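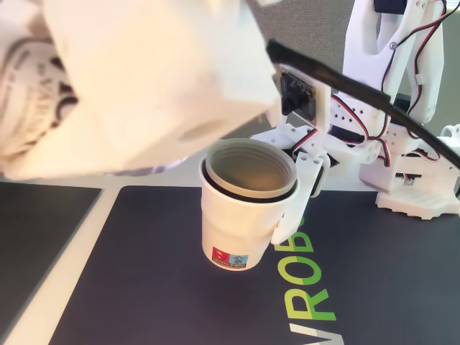 Lucie Lemieux reckons the sorting station by the door is the whole problem, people get there with a full hand and a coffee to finish and just chuck it in whichever hole is closest. Start with that. Pause. Let them argue.

Girard office, Sudivow waste trial – talk for the tenants' morning, 15 min max incl questions

Say who I am. Thank Jennylyn for the room booking

Why cups. Most have a plastic lining, paper bin can't take them, our hauler sends the whole bag to landfill if it's too mixed. Ask for hands – who knew that? Don't wait too long

Numbers (slow down here)
200 cups in the one-day audit, level 2 kitchen
168 in the wrong bin
Say it again. 168

What we tried in September
- bigger signs. No change really, Brayden Gill has the photos if anyone wants them
- moved the organics caddy next to the sink, better, tea bags went where they shoud
- cup tube beside the lift. This one worked. Cups stack, so a tube takes heaps more than a bin liner does

Mug library bit: shelf of op shop mugs, rinse your own, dishwasher goes on at 4. Complaint from Charoen re lipstick on rims, fair enough, new dishwasher tablets ordered

Don't get stuck on compostable cups!! Someone will ask. Short answer – ours aren't accepted, check with the hauler before you buy a carton. Long answer at morning tea

Ask of each floor:
one tube, one person to empty it Fridays
tip out the dregs first
lids seperate

Next audit same kitchen, another 200 cups so we can compare. Brayden Beaudoin has the sign-up sheet, he's up the back near the urn

Questions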